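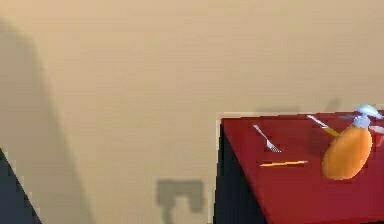
仿真渲染画面：米色墙面，右侧为红色台面的桌子。

培训通讯 | 认证与课程

Unberg 开发团队认证课程四月班次调整说明

Unberg 培训中心自四月起调整面向开发人员的敏捷工程认证课程。本次调整涉及课时分配、实验环境、考核方式和续证规则四个方面。产品负责人方向与流程引导方向的课程不受影响，仍按原大纲执行。

一、课时分配

原大纲中，迭代流程与角色职责的讲授占用了整个第一天。根据前几期学员提交的课程反馈，多数报名者已在所在团队中使用短迭代，对会议节奏和待办列表的基本概念并不陌生。新大纲将这部分压缩为半天，并要求学员在开课前完成在线预习。预习模块由阅读材料和一份自测组成，自测不计入最终成绩，但未提交者无法领取实验环境账号。

腾出的时间分配给三个工程主题：测试驱动开发、持续集成流水线的设计，以及遗留代码的增量重构。其中重构部分的调整最大。旧版使用一个规模很小的示例程序，学员在一小时内即可通读全部代码，与实际工作中的情形差距明显。新版改用一个订单处理系统的代码库，共 3000 个自动化测试用例，其中 400 个在初始状态下执行失败。失败原因包括时区处理不一致、测试之间共享可变状态、对外部服务的硬编码依赖等。学员以小组为单位，在两个模拟迭代内制定修复次序并完成其中的一部分，不要求全部修复。

二、实验环境

课程实验统一迁移到 Plurnon 平台。每个小组分配一套独立的代码仓库、构建代理和制品库，组间不共享缓存。构建日志在结课后继续保留，供学员下载。

迁移后需注意以下事项：

浏览器须允许第三方会话存储，否则网页终端在闲置后会断开连接，未保存的编辑内容将丢失。

本地开发方式仍然可用。选择本地开发的学员应自备容器运行环境，并在开课前拉取基础镜像。培训教室的网络不适合在现场集中拉取镜像。

流水线配置文件的语法与旧平台不兼容。持有旧版讲义的复训学员请以新讲义为准，旧版中关于并行阶段的写法在 Plurnon 上会被解析为串行执行，且不产生警告。

静态分析环节使用 Lis 工具，规则集由讲师预先配置。学员可以在小组仓库中关闭单条规则，但须在提交说明中写明理由，评审时会查看这部分记录。

三、考核方式

考核由书面测试与实操评审组成，两部分须分别通过，成绩不互相抵补。

书面测试在结课后以在线方式进行，内容覆盖迭代规划、完成标准的定义、测试分层、分支策略和技术债务的登记方法。

实操评审以小组仓库的提交历史为依据。评审重点为单次提交的粒度、测试与实现代码的先后关系、主干构建失败后的恢复过程，以及小组对完成标准的执行情况。主干构建失败本身不扣分；在构建失败期间继续合入与修复无关的改动，则按规则扣分。每组有 15 分钟的陈述时间，用于说明修复次序的选择依据，超时部分不计入评审。

未通过实操评审的学员可在后续班次中单独补考，无须重复参加讲授部分。补考使用另一套代码库，原小组仓库中的内容不能沿用。

四、续证规则

证书有效期不变。续证所需学时可通过参加复训、担任课程助教或提交工程案例取得。工程案例须包含问题背景、技术方案、度量数据和未解决的问题，正文不少于 1000 字，涉及客户信息的部分应在提交前自行脱敏。只有方案描述而没有度量数据的案例将退回补充。

以往允许以参加技术会议的签到记录折算学时，该方式自四月起停止受理。此前已经登记的学时继续有效。

五、报名与班次

四月班次设在 Unberg 主教学点和 Cleltberg 分教学点，授课内容与考核标准相同。Cleltberg 分教学点开设周末班，周日的课程上午 9:30 开始，签到入口提前开放。主教学点仅开设工作日班。

报名者应能够独立使用至少一种面向对象语言编写单元测试，并熟悉版本控制的基本操作，包括分支、合并和冲突处理。课程示例代码提供 Java 与 C# 两个版本，同一小组须使用相同语言，报名表中的语言选项将作为分组依据，开课后不再调整。

企业团体报名可申请将同一团队的成员编入一组。从教学角度看，混合编组在代码评审练习中更容易暴露命名习惯和测试风格上的差异；同团队编组则便于把课上制定的完成标准直接带回项目。两种方式均可选择，请在报名表备注栏中注明。

已报名旧大纲课程但尚未开课的学员，将自动转入新大纲班次，费用不变。如需保留旧大纲，请在预习模块开放前提交申请，旧大纲班次只在主教学点开设，且不再提供 Plurnon 平台账号。

新版大纲、预习材料目录和本地环境检查脚本已上传至学员门户的“课程资料”栏目。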